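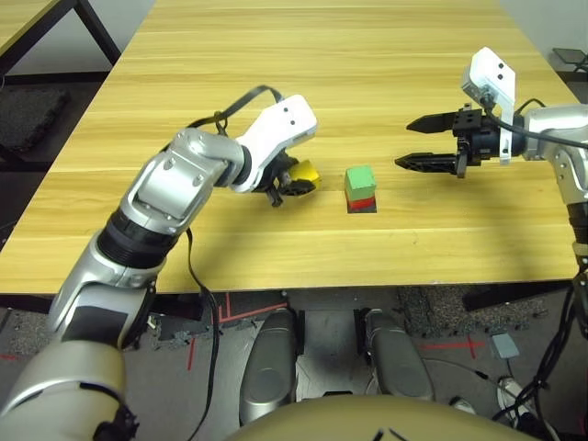 The Third Block

The workshop at Kestdale stayed open until ten, and by eight-thirty most of the benches had cleared out. Parveen Debnath had her shoes off under the stool and her notebook open to a page with 242 written at the top. That was the number of the run. She had stopped giving the runs names after the first week.

"Yellow's drifting again," said Heather Katene.

"How much?"

"I don't know. It looks like it wants to put it down on the left."

Parveen leaned over to see. The left arm held still over the table with the yellow block in its fingers. She had built that gripper housing twice. The first one had cracked along the seam when it was driven into the tabletop at full speed, and she had swept up the pieces and printed another one that night without telling Heather how fast it had been going.

"It's the shoulder," Parveen said. "The offset's wrong by a hair and by the time you get out to the wrist it's a lot more than a hair."

"You said that about the elbow."

"It was the elbow then."

Heather wrote something on the back of a parts receipt. She was sixty-one and had driven a crane at the Bolley yards for most of her working life, and she had her own way of judging how a load would travel. She had joined the shop to fix a chair. Parveen had asked her to hold a cable one evening in September, and she had been holding cables ever since. The chair was still in the storage room with three legs on it.

They called the machine Handel. Parveen's uncle had played the organ, badly, and when the motors ran together they made a chord he would have liked.

"Open it up and start over," Heather said.

Parveen typed the command. The arms went back to where they started, slowly, because she had capped the speed after the crack and had never raised it again. She got down on her knees and set the blocks out by hand. Then she went into the settings file. The shoulder offset was on line 919. She changed the last digit, looked at it, and changed it again.

"Which one does it take first?" Heather asked.

"Red. It always goes for red."

"Why?"

"I put it first in the list."

Heather nodded as if this were a good enough reason. She pulled her stool closer and put her glasses on.

Parveen pressed the key. The motors started their chord. The arm came down over the table, and the fingers opened wide and then came in on the red block from both sides until they stopped.

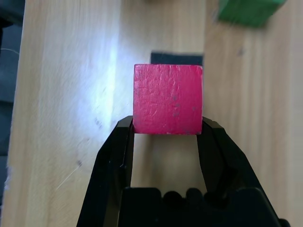

"Now wait," Heather said. "Don't touch anything."

"I'm not touching anything."

"Your hand's on the switch."

Parveen took her hand off the switch. For a month she had run every test with her palm on the big button, and she had pressed it so often that she no longer knew how many of the failures were the machine's and how many were hers. Barua, who ran the shop, had gone through the log with her once. It listed 40 stops. He had pointed at them with his pen and asked what had gone wrong each time, and for most of them all she could say was that she hadn't liked the look of it.

"On the crane," Heather said, "there was a fellow on the ground who'd signal stop every time the load swung. But a load swings. You stop it short and it swings worse."

"What did you do?"

"Waited till he went to lunch."

The arm moved. Parveen put both hands in her lap and held one with the other. The red block went down. The fingers opened and backed away. The green one came next, and it settled on the red with a small knock.

Then the left arm reached for the yellow. It picked it up and swung in over the stack, and Parveen saw the wrist start to lean.

"It's going left," she said.

"It's swinging," said Heather. "Let it."

The wrist leaned, and came back, and leaned a little less. It stopped. The block hung over the green one for what felt to Parveen like a long time. Then it went down, and the fingers let go.

Neither of them said anything. A truck passed outside and the windows buzzed. The three blocks stayed where they were.

Parveen picked up her pencil. Next to 242 she wrote the time, 9:12, and the new value for line 919. She thought about writing something else and couldn't decide what it should be.

"Again?" said Heather.

"We've got till ten."

"Then move your stool back. You're too close to that button."

Parveen moved her stool back. She turned the page and wrote 243 at the top, and Heather reached across and took the stack apart.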